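Yeon (home robot)

Search Yeon Search Go

Yeon is a two-armed household robot built by hobbyists in the shared workshop Clesteck. The name is used both for the physical machine and for its simulated model, in which most of the control software is written before it is tried on the real arms. The project was started in February by Yu-na Maeng and Todor Vasić, who had earlier built a single arm at home under the name Larnier.

Design

Each arm of Yeon ends in a gripper with two fingers. The builders wanted parts that a member could exchange with hand tools during one evening, so the finger mounts are held by screws and no glue is used. Each mount takes 6 screws. The motor boards are placed in the base and are reached through a side cover.
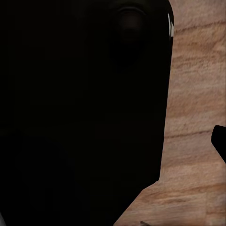 The vision program of Yeon was written by Sang-wook Shin and is trained on rendered pictures only. It first looks for outlines and then tries to find details inside them. Very dark objects are a known difficulty. A black body against tan wood gives a clear right-hand outline, but the round recess near its top is almost lost in shadow, and a program that searches for such a recess must work with very small differences of tone. The grain of the wood is a second difficulty – a strong dark streak can be taken for an edge. Version 7 of the program compares neighbouring streaks before it accepts a line as the border of an object.

Simulation

The simulated model runs in a program called Zekach, which was made by the same group. It calculates contact between the fingers and an object, and it also draws shadows, which the first version did not do. Orhun Çetinkaya added them after the real arm had several times moved towards a shadow on the workshop bench. 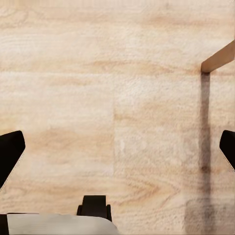 Gripper fingers spread apart over a pale wooden surface in simulation. The end of a tan stick is at the upper right, with a long shadow below it.

Flat objects are treated separately from blocks and sticks. A thin object with a large face turns easily in the grip, and the wrist must correct the angle while the arm is moving. For this purpose the group prepared a task in which one framed poster is carried through a kitchen. 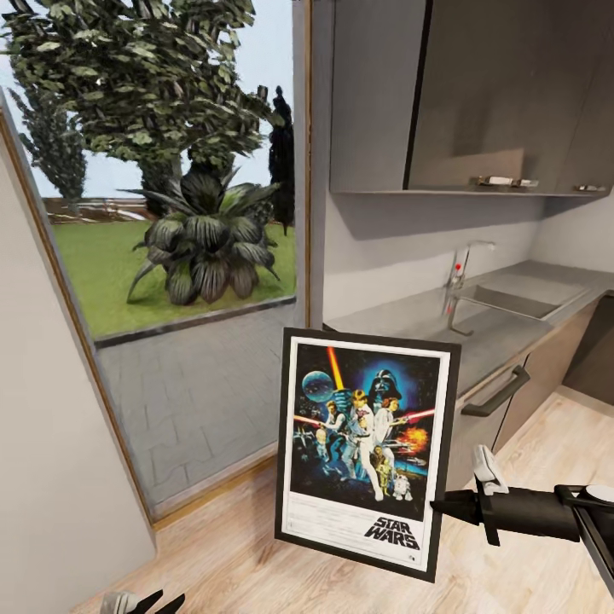

The correction is made in small steps, and the arm slows down when the measured angle is more than 9 degrees from the planned one. Ye-ji Byun, who wrote this part, also set a lower speed for the second arm, so that the two grippers do not meet at full speed.

The kitchen model has a pale plank floor, a glass door with a wooden frame, and a long counter with a sink. Its glossy dark cabinet and its glass are useful for testing, as reflections can confuse the vision program. The garden outside can be seen but is not part of any task. 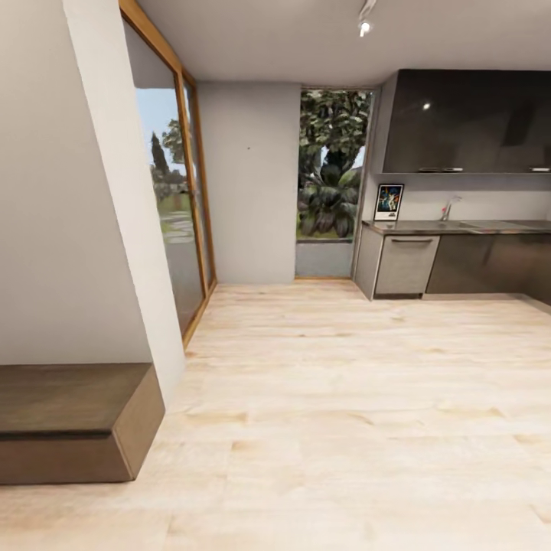
Versions

The first version of the model had only one arm, taken over from Larnier with few changes. The two-arm version was shown to the workshop members on 3 June 2023. The present list of tasks has 27 entries, and those for flat objects are still marked as unfinished.

See also

Larnier
Zekach
Clesteck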